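Kelton opens its phone lab in Gurbridge to the public once a year, in June, and I went along mainly to find out whether the Forport is as clever as people have been telling me. The Forport is the handset with no holes in it: no charging socket, no card tray, no headphone jack (obviously), and buttons that are pressure pads under a solid rim. Kelton has been promising it for longer than I have owned my current phone, which has holes in all the usual places and works fine.

The tour takes 2 hours and starts in a reception area with a wall of old models. Not every old model, mind. The one with the curved back that slid off tables was missing, and so was the one that needed its own headphones. Our group was given lanyards and a leaflet, and I read the leaflet while we waited. It used the word "seamless" 7 times, on one sheet of paper.

Our guide was Luminița Grecu, who works on antennas and was by some distance the best thing about the day. She answered questions properly, and when she didn't know she said so. The marketing man who joined us halfway round did neither.

First stop was the radio room, where handsets are turned slowly on a stand to see how the signal changes with the angle. Grecu explained that leaving out the card tray frees up a corner of the phone, and that the antenna people and the battery people both wanted that corner. The battery people got it. I asked how much longer the phone lasts as a result and was told the final figure would be published at launch. Make of that what you like. I'd have thought that if it were a good figure it would have been on the leaflet.

Next came the endurance rooms, where phones are dropped, bent, sat on and soaked. Kelton makes a lot of noise about water, and a phone without openings should have an easier life there. Fair enough. But the phone I have now has survived rain and one sink, socket and all, and I can't say I have lain awake over it.

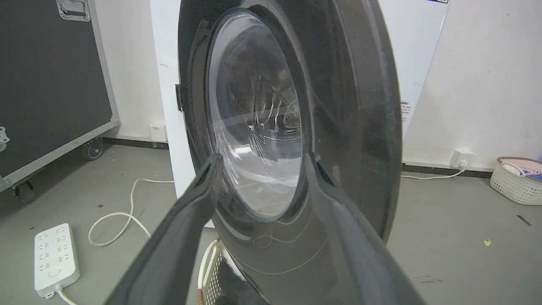 What I really wanted to know was what happens when you need to change network. With a plastic card I can buy one at an airport kiosk, swap it over and be online before my bag arrives. With the Forport you download a profile through an app called Lungu, and to download anything you need a connection, and the connection is the thing you haven't got. I put this to the marketing man. He said most airports have wifi. I said most airports have wifi that wants to text you a code. He moved on to colours.

Grecu was more helpful. Lungu can hold several profiles, she said, with 2 of them live at once, and you can set up the foreign one before you leave home. That does work, I'm sure, for people who plan. She also admitted that moving your number from a broken phone to a new one means going through your network, and that some networks are quicker at this than others. Mine once took most of a week to change my address.

We were then allowed to try the demo units. The pressure buttons are good, better than I expected, with a firm little tap back at your thumb. Setting up a profile in Lungu was less good. I scanned the code, got a spinning circle, scanned it again and got a message saying the code had been used. A member of staff took the handset away and came back with a different one, which had already been set up.

At the end there is a shop. The charging pad, which you will need, given that there is no other way to charge the thing, is sold separately for £129. I asked if the price might come down and was offered a tote bag.

If you fancy going next year, book early for a morning slot, as the afternoon groups were twice the size of ours and seemed to be skipping the radio room. Parking is free but a fair walk from the door. The coffee in the canteen is decent. Ask for Grecu's tour if they'll let you choose, and take your own phone charger, the sort with a cable.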